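第7章 末端执行器的磨损失效

本章讨论平行夹爪指垫的磨损与脱层。在抓取类设备中，指垫属于低成本易损件，其失效很少触发控制器报警，却直接改变接触面的摩擦条件。前几章给出的夹持力计算均以垫面完整为前提，垫层一旦起边，该前提不再成立。

7.1 案例背景

Skondeck 装配线采用 Grasta 型双指夹爪，用于搬运表面涂油的小型壳体。某年8月，该线累计运行743小时后出现工件滑落，操作面板未显示任何故障代码。Asance 维护组调取夹持力曲线，电机电流处于正常区间，初步判断为来料油膜过厚。更换来料批次后，滑落仍然发生，检查范围随后转向指垫本身。

垫层剥离一般始于端角。端角处剪应力集中，胶层边缘又直接接触油污与粉尘，起翘后形成卷边，并沿粘接面向内扩展。另一种形态出现在垫面下缘，材料撕成条状并下垂。两种形态可在同一副夹爪上并存，检查时应分别记录。 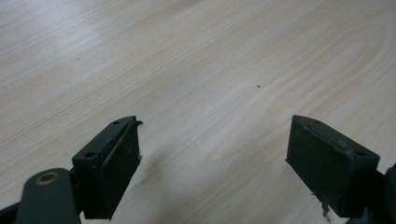 指垫边缘起翘后，为什么力传感器往往检测不到异常？

力传感器测量的是法向夹持力。边缘起翘主要减小有效接触面积并降低摩擦系数，法向力仍可达到设定值，因此读数正常，而工件能够承受的切向载荷已经下降。

7.2 失效判据

设法向力为N，摩擦系数为μ，双指夹持的最大切向承载力为2μN。完整垫面与剥离垫面的N可以相同，差别集中在μ上。Akande 试验台的对比测试中，完整垫面在52 N切向载荷下未见滑移，端角剥离的垫面在47 N时即开始滑移。该差值已超出原设计的安全余量，滑落由此得到解释。

仅凭外观擦痕不能判定报废。浅灰色擦痕属于正常使用痕迹，对摩擦系数影响有限；卷边、缺口和松脱的纤维状碎屑则表明材料或胶层已经受损，应停机更换。目视检查须在断电并锁定气源之后进行，两指张开，内侧垫面、端角与下缘逐一查看。严禁在通电状态下用手拨动松脱的垫层。

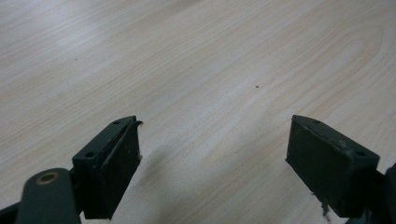

图7-2 张开状态的双指夹爪，指垫端角与下缘可见破损

7.3 更换周期的确定

Asance 原规程按日历时间更换指垫，未考虑工件表面状态和循环次数。下文先建立以循环次数为变量的磨损模型，再讨论油污条件下的修正系数。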